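Grasp checker rewrite, week whatever

2019-11-02

OK quick one, I have a build running and maybe 19 minutes before it finishes or dies.

So the old grasp check in Tasico was one number. Close fingers, read motor current, if it's over the threshold we say "got it" and the planner moves on to the lift. Fine for blocks. Fine for cups. Useless for cloth. Cloth squashes, current creeps up slowly, and depending on how thick the bunch is you either trigger way too early or you squeeze until the timeout. I had 195 logged closes on soft stuff from September and went through all of them by hand (never again) and the threshold was wrong in both directions. Not tunable. I tried.

New version looks at three things. Slope of the current over the last 6 samples, finger position, and a mask from the wrist camera that says how much of the strip next to the finger is fabric. The mask is the part I've been fighting with. Trained on flat folded towels because thats what Costel Munteanu had labeled back then, and anything fuzzy makes it go to pieces. The edges have no edge, if that makes sense. Pile just sort of fades into shadow and the segmenter calls it gripper.

Dark gripper, shadowed crease, dark finger. Same gray values, more or less. You see the problem.

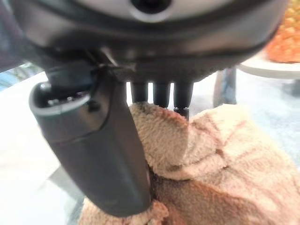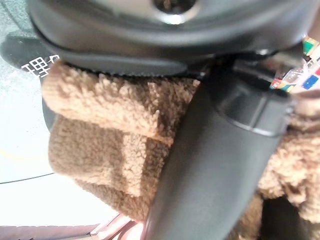

Wrist views, beige towel first, then the brown fuzzy fabric with the finger across it.

The towel one is the friendlier of the two for the mask. Light fabric, light table, but the folds have enough color in them to hang on to. Finger tip down on the cloth, so the position term has something to say as well. Old mask lost the fold between the finger and the pins, new one keeps it on most runs.

Second one, ugh. Finger runs right out the bottom of the image so there is no tip to find, and my tip detector returned a confident guess anyway, somewhere in the fabric. Confident! It now returns nothing if the finger contour touches the image border, and the checker drops to current plus position. Should of been like that from day one.

Other stuff, no order:

– Moved the checker out of the planner process. It was blocking replans whenever the mask was slow. Now it publishes a state (open, touching, holding, unsure) and the planner can do what it wants with that.

– "unsure" is new. Planner gets 2 tries to re-close, then backs off and asks for a new grasp pose. Before this it would just lift and hope.

– Gorex viewer finally shows mask and current trace on the same timeline. Took an afternoon, saved me about ten already. There's still a bug where scrubbing backwards drops frames. Know about it, not fixing it this week.

– Exposure. Bright tabletops blow out and the auto exposure hunts while the arm is moving in. I locked it just before the close starts. Crude but the masks stopped flickering.

Not solved: layers. If the fingers have the top flap and not the layer under it, checker says holding, which is true, and then the fold planner does something dumb becuase it thinks it has the whole thing. I don't think the wrist view alone is enough for this. Maybe lift a tiny bit and look again, compare masks. Maybe depth. Don't want depth.

Config is on the Soltani branch if you have access, the defaults on main are still the old ones so don't pull main and then email me.

Build died. Linker. Going to look at that.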